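Olmedo Snack Box Set: Data Card
Version 3

Summary

The Olmedo Snack Box Set is a collection of demonstrations in which a person, working with hand-held grippers, moves packaged snacks into and out of an open cardboard box. It was prepared by the Samine manipulation group to support a single research question: whether a policy trained only on hand-held demonstrations can pick soft, shiny packaging from a pile without first being shown the same task on a robot arm. This card describes how the set was made, what it contains, what the first results show, and where it should not be used.

Maintainers: Leandro Carretero and Lacey Bickerstaff. Requests for access and reports of errors should be sent to the maintainers through the project tracker.

Motivation

Rigid objects such as cups and blocks are well covered in existing collections. Snack bags are not. A filled bag changes shape when it is touched, its surface reflects light in a way that depends on the angle of view, and its edges are often hidden by the bag next to it. In early trials with the Primus policy, most failed grasps occurred on bags that lay partly under another bag. The set was designed around that condition. The bags are piled before each episode and are not laid out in rows.

Collection procedure

Each episode begins with the box open on a table and the jaws of the gripper apart. The operator approaches the pile, selects a bag, closes the jaws, lifts, and places the bag at the target. Operators were asked to work at a normal pace and to avoid shaking the pile in order to free a bag. If a bag slipped, the operator was permitted to try again within the same episode, and the retry was kept in the record.

The camera is mounted on the gripper and moves with it. No fixed overhead view is supplied. The gripper pose is recorded at every step together with the opening of the jaws. Sessions took place in ordinary furnished rooms, under the lighting already present, and the rooms were left as they were found. 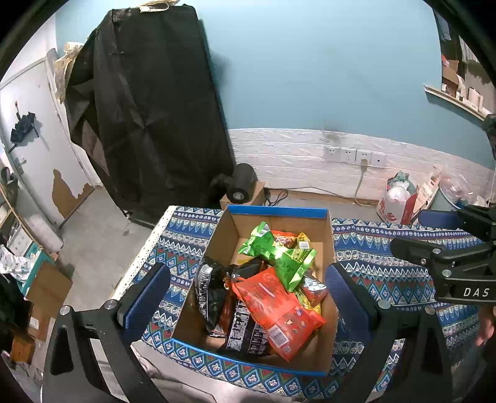 Abbas Arabzadeh, in a written comment on the previous version, asked whether a pile in a box is a fair test of grasping at all, given that the side walls can hold a bag in place while the jaws close. He recommended that episodes in which the box wall supports the bag be labeled separately, so that a reader can tell how much of the success rate depends on the wall.

The maintainers accepted this recommendation. Every grasp in the present version carries a contact label with one of the following values:

free: the bag touches only other bags
wall: the bag is resting against a side of the box at the moment the jaws close
floor: the bag touches the bottom of the box and no side

Labels were assigned by Baltasar Robles and checked by Yolanda Carretero. Where they disagreed, the episode was reviewed jointly. Episodes that could not be settled are marked "unclear" and are excluded from the results given below, although they remain in the download.

Contents

The set contains 130 episodes. Of these, 30 are held out for evaluation and should not be used in training. The split was made by session, so that no pile arrangement appears on both sides.

Each episode folder includes:

video from the gripper camera
gripper pose and jaw opening, aligned to the video
a start and end mark for each grasp attempt
the contact label
a short text instruction, written by the operator before the episode began

The text instructions were not edited for style. Some name a bag by color, others by its position in the pile, and a few simply say "take the top one." Users who train a language-conditioned policy should expect this unevenness.

First results

The Primus policy was trained on the training portion alone and then run on the Drukau arm, using jaws of the same shape as the hand-held tool. Performance was highest on bags with a free edge facing the camera. It was lower when the upper bag covered the seam of the bag below, and in these cases the policy often closed on both bags together. Adding the retry segments to training reduced this error. Removing them brought it back.

The wall label proved useful. Grasps marked "wall" succeeded more often than grasps marked "free," as the comment had suggested they might. Combined scores should therefore be reported alongside separate scores for each label.

Runs were repeated with 5 random seeds. The ordering of the methods did not change between seeds, but the gap between the two best methods was small — users should not read much into it.

Known limitations

The set covers packaged snacks only. It does not include bottles, jars, or open food. All bags were sealed at the start of each episode, and no torn bags are represented.

Grip force was not measured. The jaw opening gives an indirect sign of how firmly a bag is held, but it should not be treated as a force value.

Product printing may be legible in some videos. Its presence has no bearing on the task, and labels were not made for brands or flavors.

Changes in this version

Contact labels were added to all episodes. The time offset between pose and video, reported in October, was corrected. Instructions that had been saved with the wrong character encoding were restored from the operators' original notes. A script for checking local copies is now in the tools folder; run it once after download and again after any conversion to another format.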